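Home | Kitchen | Trays and Racks | Reviews | Ask a Reader

Flurkar Oven Tray, Large: Review After One Winter
By the editor of the Trays and Racks pages, March

I bought the Flurkar tray in December, when my old one had become so bent that the potatoes all rolled to one side. I paid 185 for it in the small shop on the Riviere road, where it stood beside a cheaper tray from Bellunent. I held both in my hands for a long time, and the lady at the counter was very patient with me.

First, the shape. It is a silver metal tray with rounded corners and a raised rim. I was looking for rounded corners because in my old tray the fat collected in the sharp ones, and I had to clean them with a toothpick.

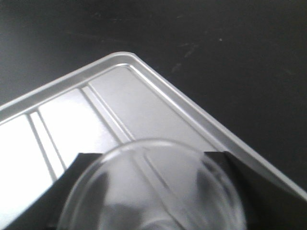
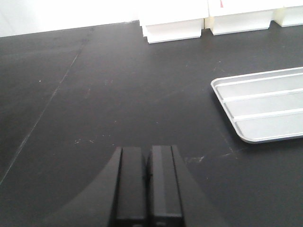
A silver tray on a black tabletop.

A reader, Wukonside, wrote to me after the first part of this review and did not agree with my choice at all. The raised pattern in the floor, according to this letter, is only a place for burnt sugar to hide, and a serious baker should buy a tray with a flat floor and a good sheet of paper. "I gave mine to my brother after one plum cake," the letter said, "and he uses it for drying walnuts."

I have thought about this letter and I agree with half of it. For cakes and cookies I also don't like the pattern. Small cookies which lie over a groove come out with a line on the bottom, and soft dough goes down into it a little. With baking paper the line is weaker, but you can still feel it with your finger. If you bake mostly sweet things, please buy the flat one.

For vegetables and chicken it is another story. The fat runs into the grooves and the pieces stay higher, so the skin is drier and browner than I could get before. I roasted carrots, beets, onions and a lot of potatoes, and I turned them only once. Fish I tried two times. The first time it stuck badly, and this was my mistake, as I had used almost no oil.

The weight of the tray is 880 grams on my kitchen scale. For me this is comfortable, also when it is full. My old tray was 528 grams and it made a loud bang in the oven every time the heat came up. The Flurkar made this bang once in December and then not again, so I cannot say if it is cured or only resting. It still lies flat on my counter.

Cleaning takes some 14 minutes if I have let the fat become hard, and much less if I pour hot water in it directly after dinner. You need a brush, because a sponge goes over the grooves and doesn't go in. I do not put it in the dishwasher. The paper in the box permits it, but a friend's tray became gray and dull from this and left a dark color on the towel.

One thing I would change is the rim. It is rolled and pleasant to hold, but with thick oven gloves I cannot get a good grip on it, and twice I pushed my thumb into the food. A small handle on the short ends would help. The Bellunent tray had such handles, but its metal felt too thin to me.

I keep the Flurkar standing on its side between the oven and the wall, and there it takes almost no space. I will use it for the Easter lamb and add a few lines here if something changes.

Last updated: April

Back to Trays and Racks | Next review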